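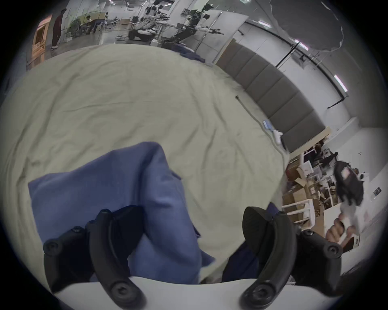

Chapter 2
Sending Work Out: Little Magazines and How They Read

Before you start. Have one finished piece beside you, poem or story, doesn't matter which. Finished meaning you've stopped changing commas. If you haven't got one, go back to Chapter 1 and do the last two excercises first.

What this chapter covers: finding a magazine, reading its guidelines, the cover letter, waiting, the answer. Contracts and rights come later.

2.1 A slow start

Lovely Cabrera wrote poems for eleven years before she posted one to anybody. Worked nights at a bakery in Winham, wrote in the mornings, kept the lot in a shoebox. Her first submission went to a quarterly called Pranar — six poems, no cover letter, no return address. Never heard back. How could she? She sent the same six the next September, with an address this time, and they took one. A short one, about her grandmother's clothesline.

She told a class of mine that the poem hadn't changed by a word. Keep that in mind when we get to 2.4.

2.2 What a little magazine is

Small print run or small website. Usually an editor or two and a handful of readers, mostly unpaid, often with jobs and kids. Pay might be a cheque for $50, might be two copies and a thank-you. Some have been at it for generations. The oldest one we use in this book, Aydoğan, put out its first number in 1919 as a broadsheet for dockworkers and still prints a page of sea poems in every issue. Others last three issues and vanish with your story still in the pile.

Neither kind is better to start with. Read them first, though. One whole issue, cover to cover, before you send anything. Most libraries have a few, ask at the desk.
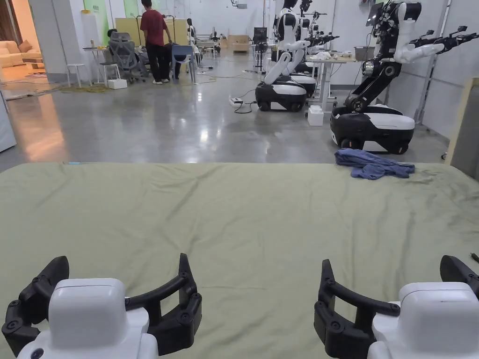 Fig. 2.1 Blue cloth on an olive-green bedsheet, with two grippers at the front.

Things to note down as you read:

How long are the stories? Count a page, multiply.
Do the poems rhyme? Any of them?
First person or third?
Who has been in it before? Contributor notes, at the back.
Would your piece look odd beside these? Odd can be fine. Wildly odd, try elsewhere.

2.3 Guidelines

Every magazine has them. Read them twice. Word limits, file type, reading periods, whether your name goes on the pages or stays off. Iso, a flash fiction journal, asks for stories of exactly 135 words, title not included. Not 134. The editors do check, and they send back the ones that are off without reading to the end.

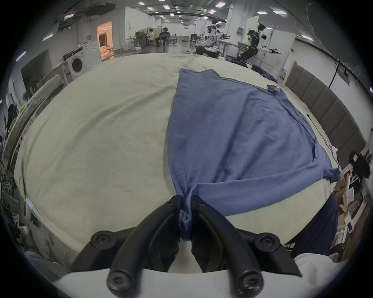 If the guidelines say no simultaneous submissions, then the piece can only be at one place at a time. If they allow it, send it round, but keep a list, and withdraw the piece everywhere else the same day it's taken. A plain notebook works. Title, where, date sent, date back, answer. Five columns.

Cover letters are short. Title, word count, one or two lines about you, thanks. Don't explain the story. Don't say your mother liked it. No credits yet? Leave that line out, no need to apologise for it.

2.4 Waiting, and the answer

Three months is ordinary. Six happens. A polite query is alright once the time given in the guidelines has passed, not before.

Most answers are no. A form rejection tells you very little — the issue was full, they had two lighthouse stories already, the reader was tired. A note in someone's own words means more, even a grumpy one. Send them something else, within a month or so if you've got it.
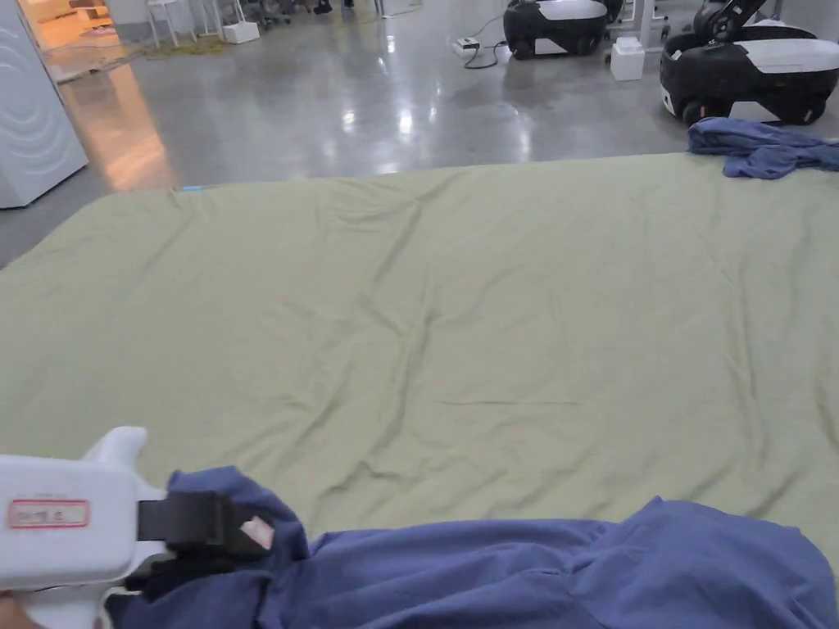
Don't rewrite after every no. Pick a number, say five, and look at the piece again only when that many have come back. Cabrera used four. Her clothesline poem would of been gutted otherwise, she said, she had the scissors out.

Words to know

Reading period: the weeks or months when a magazine takes submissions.
Simultaneous submission: same piece, several magazines, same time.
Contributor's copy: the free issue you get when you're in it.
Slush: the unsolicited pile. Yours is in there too.

Next, section 2.5, three real cover letters with the editors' markings. Have a pencil handy and mark them up yourself before turning the page.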